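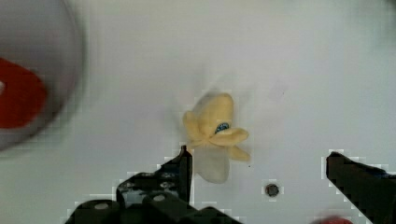
Diapo 1 - Une pièce jaune toute molle entre les deux doigts de la pince, vue du poignet.

Bonjour à toutes et à tous, merci d'être restés après le café. (Laisser la diapo pendant toute l'intro, ne pas cliquer tout de suite.)

Je m'appelle Drita Berisha, je suis responsable d'atelier chez Numau. On fait du tri et du conditionnement de petits articles souples : des peluches, des accessoires en tissu, des choses qui n'ont ni haut ni bas et qui s'écrasent quand on les regarde de travers. Dans mon métier d'avant je posais des roulements dans des cartons. Un roulement, c'est poli, ça reste où on le pose. Alors que ça, là, derrière moi... allez-y, dites-moi de quel côté vous l'attrapez !

(Attendre deux ou trois réponses. S'il n'y en a pas, demander au premier rang.)

Moi j'y vois une fleur, mon collègue y voit une banane épluchée, et on n'a jamais tranché. Regardez les lobes qui partent dans tous les sens et le petit bout bleu coincé sous un repli. Pour vous c'est un détail. Pour quelqu'un qui trie, une tache bleue comme ça, ça peut être une étiquette, ça peut être un œil, et ce n'est pas du tout le même geste derrière. Gardez cette question en tête, j'y reviens à la fin.

Diapo 2 - D'où on part

Avant : deux postes de tri, debout, par équipe. La personne prend un article dans le bac, le pose, le retourne, cherche l'étiquette, vérifie les coutures, jette à droite ou à gauche. Et elle recommence. On avait fait le calcul avec Dale Pelletier, qui travaillait à la méthode à l'époque : 2 000 articles par équipe les bons jours. Je vous laisse imaginer les poignets. Enfin non, je ne vous laisse pas imaginer, je vous le dis : on avait des arrêts, on avait des attelles dans les casiers, et on avait des gens très bons qui demandaient à changer de poste au bout d'un an.

(Ne pas s'étendre sur les arrêts, il y a une collègue concernée dans la salle. Lui demander à la pause si elle veut en parler elle-même.)

Donc quand la direction est arrivée avec le projet Pondura, notre nom de code pour la cellule, la réaction dans l'atelier a été... mettons, partagée. Certains se sont dit chouette, mes épaules. D'autres se sont dit chouette, mon licenciement. Et moi j'étais pile au milieu, avec un planning à faire pour le mois suivant et aucune réponse à donner à personne.

Diapo 3 - Ce qu'on nous a vendu, ce qu'on a eu

L'intégrateur, Rollura, nous a fait une démonstration superbe en mai. Des cubes en mousse. Ils étaient magnifiques, leurs cubes ! Le bras les prenait, les posait, les reprenait, on aurait dit une pub. Et puis on a sorti notre bac à nous, avec nos articles à nous, et au bout d'une demi-heure tout le monde avait enlevé sa veste.

Le souple, c'est l'enfer. Vous pincez à un endroit, ça gonfle à un autre. Vous prenez par un bras, le reste pend et accroche le voisin. Et la caméra du poignet, elle ne voit pas ce que je vois en me penchant - elle voit ce qu'il y a devant la pince, avec du flou quand ça bouge, et il faut se débrouiller avec ça. Regardez la première diapo quand je la remettrai : le bas de la pièce est tellement pâle qu'il se fond presque dans le blanc du plan de travail. Moi, dans l'atelier, je tends la main et je sens où ça s'arrête. Une image, ça ne se tâte pas.

(Revenir à la diapo 1 ici, dix secondes, puis reprendre.)

C'est bête, mais cette histoire de fond blanc a occupé trois réunions. Jaune pâle sur blanc, quelle idée ! Le plan blanc venait de l'ancien poste, on l'avait choisi pour voir les poussières et les fils qui traînent, et pour nous il était très bien. On en est encore à discuter d'un fond gris. Si quelqu'un ici a une bonne expérience avec du gris mat, je suis preneuse, vraiment, venez me voir.

Diapo 4 - Le travail qui a changé

Bon, le cœur du sujet. Qu'est-ce que font les gens maintenant ?

D'abord, ils apprennent au robot. Ça, personne ne l'avait mis dans la fiche de poste. On a deux trieuses et un trieur qui se relaient pour guider la pince, article après article, et on enregistre les gestes. Pour la première campagne on a gardé 172 gestes, sur bien plus que ça, parce qu'il a fallu trier les tris (oui, je sais). Et qui a décidé lesquels étaient bons ? Pas Rollura. C'est l'équipe, autour d'un écran, avec des discussions que je n'avais jamais entendues en quinze ans : « toi tu prends toujours par la tête », « mais non, par le pli, sinon tu l'étires ». Des gens qui faisaient ce boulot côte à côte depuis des années découvraient qu'ils ne le faisaient pas pareil.

J'ai adoré ces séances. Je le dis d'autant plus volontiers que j'y allais à reculons.

Ensuite, ils surveillent. Et là je suis moins enthousiaste. Surveiller une pince qui va plus lentement que vous, c'est pénible. Une collègue m'a dit que c'était comme regarder son fils mettre ses chaussures. On a envie de passer la main, et justement, passer la main on n'a pas le droit. La fatigue des poignets a baissé, ça oui, l'infirmière nous le confirme. Mais il y a une autre fatigue, celle de l'attention, et celle-là on ne sait pas encore bien la mesurer ni même en parler. On a essayé des rotations toutes les 2 heures. C'est mieux. Ce n'est pas réglé.

(Si on manque de temps : couper le paragraphe suivant.)

Et puis il y a les pauses. Avant, on papotait au tri, les mains travaillaient toutes seules. Maintenant on regarde un écran et on se parle moins. On a déplacé l'écran pour que les deux personnes du poste soient face à face, c'est une idée de l'équipe, ça a coûté le prix d'un bras articulé de bureau et à mon avis c'est le meilleur investissement du projet.

Diapo 5 - Les sous et les grades

On me pose toujours la question, alors je prends les devants. Est-ce qu'il y a eu des départs ? Non, aucun licenciement. Est-ce qu'on a remplacé les deux personnes parties à la retraite ? Une seule. Voilà, c'est dit, vous en ferez ce que vous voudrez, mais je n'aime pas les présentations où cette ligne-là manque.

Est-ce que ceux qui apprennent au robot sont mieux payés ? Au début, non, et ça a grincé très fort. Il a fallu presque une année pour obtenir un échelon. Mon conseil, si vous êtes au début d'un projet comme celui-là : négociez-le avant la première démonstration. Après, tout le monde a pris l'habitude et c'est vous qui demandez une faveur.

Sur notre deuxième site, Bošković, ils ont démarré après nous et l'échelon était dans l'accord dès le départ. L'ambiance n'a rien à voir. Dale est parti là-bas monter la cellule, il m'appelle de temps en temps pour se vanter.

Diapo 6 - Retour à la pièce jaune

(Remettre la diapo 1.)

Alors, le petit bout bleu. Étiquette ou œil ? Sur une vue comme celle-là, je ne sais pas répondre. Je retournerais la pièce, je soulèverais le repli avec le pouce, une demi-seconde et c'est fait. Dans la cellule, aujourd'hui, quand il y a un doute de ce genre, on a choisi que l'article parte dans le bac « à voir » et qu'un humain s'en occupe. Rollura voulait un seuil automatique. L'équipe a dit non, et elle a tenu bon.

Le bac « à voir » est devenu le poste que tout le monde veut. C'est varié, c'est assis, on réfléchit, on appelle la qualité quand il faut. Du coup on a dû mettre un tour de rôle, sinon c'était la foire d'empoigne à 6 heures du matin !

Questions

(Prévoir : le prix de la cellule - renvoyer vers la direction. La cadence actuelle - dire franchement qu'on est encore en dessous du tri à la main sur le souple. Le fond gris - si quelqu'un en parle, noter son nom. Demander un verre d'eau avant de commencer, la dernière fois j'ai fini sans voix.)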